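01/11/2021
By the Features Desk

The first thing she tells me is that she still can't sleep past four. She left the breakfast programme in September, after 11 years, and I'd assumed (as you would) that the whole point of giving up breakfast radio was the lie-in.

"I thought so too!" she says. "I bought new pyjamas and everything. But my eyes open and I'm lying there composing a travel update for roads I'm not going to drive on."

If you live anywhere near Dresville you'll know the voice, though she's asked me to keep her name out of this one. She's had her name said out loud every fifteen minutes for years and says she's enjoying the rest from it. So I'll just say that she was the breakfast presenter on Skokitness Radio, that she's now moved over to television, reading the early evening news for Vultosmont, and that she makes a very strong cup of tea.

I want to start with the move, because plenty of listeners were upset. I was one of them, and I tell her so.

"Oh, they wrote in," she says. "Some of them were lovely and some of them were furious, and a few managed both on the same card. There was a lady who said she'd never forgive me and then asked for my flapjack recipe. I sent it, of course."

She'd been turning it over for a good while before she told anyone. The job had come up once before and she'd let it go by, mostly out of nerves about being looked at. On the radio she wore the same green cardigan through two winters, and once did a full programme in wellingtons when the car park flooded. Television seemed like a lot of ironing.

"And it is," she says. "I won't lie to you. I own a steamer now."
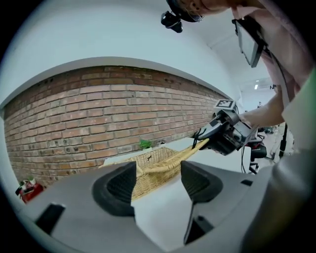

Black finger pads above a pale grey housing, with the room beyond.

What changed her mind was a stand-in shift. The usual newsreader was poorly, somebody at Vultosmont remembered that she'd once read the weather for them as a student, and she had an afternoon's warning. She drove over with two jackets on the back seat and no idea which of them would go funny under the lights. (Both of them, she says. She borrowed a third.)

"I sat down and the floor manager was counting me in on her fingers, and I thought, well, it's only reading. I've been reading out loud since I was a little girl. And then the red light came on and my left leg started to shake, all on its own, under the desk. It shook for the whole first story. My top half was doing the council budget and my bottom half was at a disco."

Could anyone tell? She rang her mum straight afterwards to ask, and her mum said she'd looked very serious and should wear more blue.

I ask about the hours, since it's the question I'd want answered. The bulletin goes out at six, and she's in the building from lunchtime. There's a meeting, then there's a lot of ringing people up, then there's another meeting where half of what was decided in the first one gets thrown out. She writes some of her own links, which she fought for a bit. On the radio she was used to scribbling things on the back of the running order while a record played, and she found it strange to read out words somebody else had chosen.

"They were good words," she says quickly. "They just weren't how I talk. There was a 'commenced' in there. I've never commenced anything in my life."

They've met in the middle. She gets the script early, goes through it aloud in the corridor by the vending machine, and swaps out anything that trips her up. The producers have got used to hearing her muttering out there. One of them has started leaving her a chair.

The money, since people always want to know, isn't what they imagine. When she started at Skokitness she was paid £360 a month for weekend shifts and did three mornings at the bakery to keep the rent going. She's comfortable now, she says, but she still drives the car with the door that only opens from the inside.

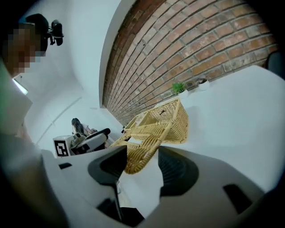
We get on to what she misses, and this is where she slows down a bit. She misses the callers. She had regulars who rang every morning to do the quiz, people she'd never met but whose knees and grandchildren she knew all about. There was a man who phoned from his allotment in all weathers, and you could tell the season from whatever was squawking behind him. When she did her last programme he didn't ring in, and she was quite hurt, and then he walked into reception with a bag of beetroot.

"I cried all over the beetroot," she says. "I'd got him completely wrong in my head, too. I'd pictured somebody tall."

On the telly you don't get that. You get stopped in the supermarket, but people tend to look at you sideways first, as if they think you might be a cousin. At the summer fair in Dresville a few years back she opened the proceedings in front of 2,000 people, and hardly a soul looked up until she spoke. Now she can't buy a cauliflower without somebody telling her she looks shorter. She doesn't mind it. She thinks people are mostly pleased to have something to say.

What about her own viewing? She can't watch herself back, or she couldn't at first. Her editor made her sit through a whole week of bulletins in one go, with biscuits, and she found out that she nods at the end of every story as though she's agreeing with it. She's been working on the nod. Since she told me about it I've watched three bulletins and I'm afraid it's still there, and I hope she keeps it.

I'd meant to stay an hour and it's gone dark by the time I look at my watch. She's on tomorrow and she wants her tea. Afterwards she's off to Messina, the little Italian place near the station, where the old breakfast team still meet up once a month and eat far too early, all of them yawning by the pudding. The new presenter's been invited as well.

"She's very good," she says, getting the door for me. "I've got her on every morning. Well, I'm awake, aren't I?"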